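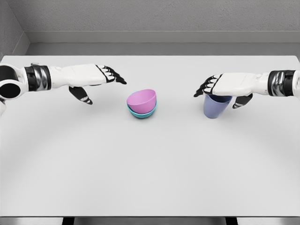 Open day at Usness: can a machine clear the table yet?

15/04/2025

I went to the open day at Usness because I wanted an answer to one question. I run the kitchen side of a small catering business, and every year somebody tells me that robots will soon be doing the dishes. The building is a former paper warehouse on the edge of town. Entry was free, parking was not, and the signs from the lot sent me to the loading dock first.

The ground floor was shop work. A Kuka arm stood behind a fence moving cartons from a belt to a pallet. It did this the whole time I was there and it looked very dull, which I mean as praise. The staff had put up a board with a running total for the month, and it said 3,015 cartons. I asked what happens when a carton arrives crushed. The belt stops and a person comes over.

Next to it was a bench where parts had to be sorted into trays by size. A person could try it against the machine. Most of the people I watched were faster for the first tray and slower by the third. The machine does not get bored, but it had been set up for those parts and those trays. Changing to a new part takes half a day, I was told, and longer if the part is shiny.

Household work was upstairs, and that was what I had come for. A lot of it is done in simulation before anyone lets a real arm near a real plate. One of the tasks is clearing up tableware: a pink bowl nested in a teal one, a blue cup beside them, and a robot with two arms and fingered hands. In the view I spent the most time on, the right hand was over the cup and the left was open above the table, short of the bowls. The room around it is gray and bare, and so is the table.

I asked why so few dishes. The answer was that two bowls and a cup are already plenty. The pink bowl sits tilted in the other one. The hand has to decide whether to take both or only the top one, and where to put its thumb. A cup has to be held firmly enough to lift and lightly enough not to tip. My dish staff do this without looking, while talking about something else.

The project is called Paltura, and the group has a log on the wall with its simulated attempts. On the sheet for the current task there were 2,023 attempts, of which 458 were marked as complete from start to finish. That is less than one in four. The people running it were open about this. They said the usual failures are a grip that closes too early and an object that gets nudged before it is picked up. They also said a good score in simulation does not carry straight over to a real table, where there is water, grease and bad light.

There was one real demonstration upstairs, folding hand towels. It took 11 minutes for a small stack. The corners were fairly even. Two towels were put back in the basket to be tried again, and I did not stay for those.

Chuensuk, a firm that fits out commercial kitchens, had a table near the stairs. Their view was that the first useful machine in a kitchen like mine will be one that loads racks, all the same plate, all facing one way. They had a price list for the conveyor but not for the arm. I took the leaflet.

So, for anyone in my line of work who is wondering whether to make the trip:

Moving boxes of one size is done. You can buy that now if you have the floor space and the volume. I have neither.

Sorting known parts is close to done, if they do not change often.

Picking up mixed dishes from a table where guests have left them is still research. I would not plan a budget around it.

Folding laundry works slowly and needs a person nearby.

Practical notes. The upstairs rooms are small and get crowded after lunch, so go early. There is an elevator at the back, past the coat racks. Coffee was from a machine and was fine. The staff answer questions better at the benches than after the talk, which ran long and was mostly about funding. The next open day is planned for July, and the towel demonstration is supposed to be on again then.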